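**Small folk music evening, 100 seats: do we need amplification, and how to order the program?**

Posted by Chaiwat Wongsuwan, March 24, 2024

Hello to all. I hope this is the correct board for my question, I was not sure between "Events" and "Musicians". Moderators, please move it if needed.

I play the khim (a hammered dulcimer with many strings) and I sing a little. Together with two friends I have a group called Thaweesak. One friend plays a wooden flute, the other plays hand drums and sometimes a fiddle. We play old village songs, mostly from the families of the members, and also several songs from other countries that we learned here from neighbors. Until now we played in restaurants, at two weddings and one time in a library, where people were walking and reading while we played.

Now we are invited to give a real concert in December, in the hall of the Bralside music school. It has 100 seats, a wooden floor, a high ceiling and heavy curtains at the back which can be opened or closed. The stage is low, only two steps. The evening must be 90 minutes including a break. I visited the hall one time and clapped my hands, as people advise, and the sound stayed in the air for a moment, but I do not have the experience to say if this is good or bad.

My questions are these:

1. Should we play with microphones or without? The school has a small sound system and it is included in the price. The drummer says we need it. The flute player says it will destroy everything. I am in the middle.
2. In which order should we put the songs? We have 14 songs which we play well. Some are very slow. If I put the slow ones together, I am afraid the audience will sleep. If I put them between fast ones, I must retune two times, and retuning the khim is not a quick matter.
3. How much should we speak between the songs? The words are in a language which most of the listeners will not understand. I wanted to print a translation of every song, but the flute player says people will then read and not listen.
4. Also, we want to record the evening, only for ourselves and the families. Can we use a computer on the stage for this, or is something else better?
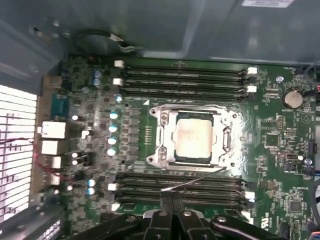 My budget is small. The hall costs us 197 for the evening, and after this there remains money for posters and for something to drink in the break, and not much more. The tickets will be cheap. I do not expect to earn anything, but I also do not want to lose.

I would be thankful for any advice, especially from people who have played for a seated public. In a restaurant, if one song is bad, they continue to eat. In a hall they look at you.

Thank you in advance and excuse my English, I write it with care but slowly.

---

**gustau_strings**

Hello Chaiwat. I run a small series of folk evenings under the name Gustau, in a room with a few more seats than yours, and I also came to this language as an adult, so do not worry about your English.

**Microphones.** For 100 seats and a wooden floor I would play without, with one exception: the voice. A dulcimer carries very well. A wooden flute carries well in the upper notes and badly in the low ones, so look at which songs keep the flute low and ask the drummer to play with fingers there. If you sing quietly, as many of these songs want, then take one microphone for the voice and set it so low that people do not notice it. When the listener hears the voice coming from a box on the left side and sees the singer on the right side, it is disturbing for the whole evening.

Please note also that a hall with people in it sounds different from the empty hall where you clapped. Coats and bodies take away much of the echo, and in December there will be a lot of coats. Start with the curtains open at the back. If it is too sharp in the rehearsal, close one half.

Ask the school for one hour in the hall before the day of the concert. Put one friend in the last row and one in the second row, and let them change places after each song. Write down what they say. My own group once had a dispute like yours and it was finished in ten minutes in this way.

**Order.** The retuning should decide the order more than the speed. Make two groups of songs by tuning and put the break between them. Then you retune in the break, behind the stage, in peace, and again check quickly when you come back. Inside each group I do it so:

- Start with a song of middle speed that you can play even with cold hands. Not your best one.
- Put the second best song third.
- Put the slowest song just after a song with a strong rhythm. People are glad to rest, and they listen better.
- Never put two songs in the same key and the same meter side by side, even if the words are very different. For a listener who does not know the language they become one long song.
- Finish the first half with something that the people can hum in the break.

Fourteen songs in 90 minutes is too much, in my opinion. Take away 20 minutes for the break and a little for the late start, and count also the applause and the speaking. I would choose eleven and keep one for the end, if they ask for more. If they do not ask, you go home with one song not played, and no harm is done.

**Speaking.** Your flute player is right about the full translations. We tried it one season and in each quiet place all the pages were turned at the same moment. Now we print one sheet, folded, with the title of each song, where it comes from, and one line about what happens in it. "A girl asks the river to carry a letter." This is enough. On the stage you then speak before every second or third song, and you tell something which is not on the sheet: who taught it to you, at what work it was sung, why your grandmother did not like the last verse. One minute, not more. Prepare the words but do not read them.

If one of you speaks better than the others, let this person do most of it. But each musician should say at least one thing in the evening. The public likes to know all the voices.

**Money.** Ask the school if you can pay half of the rent now and half after the concert. They often agree. Do not print many posters. Twenty good ones in the right shops and one message to the parents of the pupils will do more. 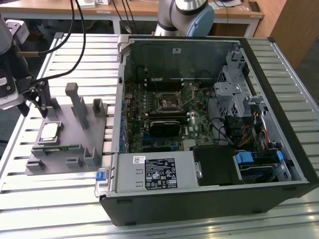
One more thing about the chairs. If you sell fewer tickets than you hope, take away the last rows before the doors open and put the chairs in a light curve. Sixty people in sixty chairs are a full house. Sixty people in 100 chairs feel that they came to something which did not succeed, and the musicians feel it too.

---

**starnemard**

use the mics. you can always turn them down but you can't turn up what you didn't plug in. also bring tape for the cables

for recording forget the computer on stage, fans make noise. little handheld recorder on a stand, 2 meters up, in front of the stage, done. put in fresh batteries

---

**Oriel (plays for dancers)**

I agree with most of what gustau_strings wrote and I want to add only a few points, from the side of the drums.

Your drummer maybe asks for the sound system because he does not hear himself on stage. This is a different problem from what the public hears. In a hall with curtains the drums often sound weak for the player and too strong in the fifth row. Try to seat him a little behind you and turned half to the side, so that he hears the flute directly. Put a small carpet under the drums, not a thick one.

About the slow songs I have another opinion than the answer before. I would put two slow songs together one time in the evening, in the second half, without applause between them. You only need to look down and begin the next one directly. It makes a long quiet place, and for me this is often the part that people speak about afterward. But it must be only one time, and you must be sure of both songs.

For the recording: the small recorder is good advice, but do not put it on the same floor boards where the drummer taps his foot. I have one complete concert from a church hall where my own foot is the main instrument. Do your cutting at home later on the computer, and make a copy of the file the same night before anybody goes to sleep.

And please eat something at four or five o'clock. It sounds like advice from a mother, but if you sing after a full dinner you will have no breath, and if you sing with nothing in the stomach your hands will shake on the little hammers.

---

**Chaiwat Wongsuwan**

Thank you all three, this is much more than I hoped for.

I showed the page to my friends. We will ask for the hour in the hall and do the test with the two listeners. We agreed already about one microphone for the voice only, and the drummer accepts if he can sit as Oriel describes. He has a carpet.

We made the two groups by tuning. It gives seven songs in one and seven in the other, so now we have to take away three, and this is a new dispute, because each of us wants to take away a song of another person. I will give it until next week.

For the recording I will borrow a small recorder from my cousin and use the computer only for cutting.

One small question remains, if somebody still reads here. For the folded sheet, do you write the titles in the original language first and then the English, or the opposite?

---

**gustau_strings**

Original first, in bigger letters, and the English under it. Some of the listeners will try to pronounce the title to you in the break, so add a simple spelling in Latin letters if yours is written differently.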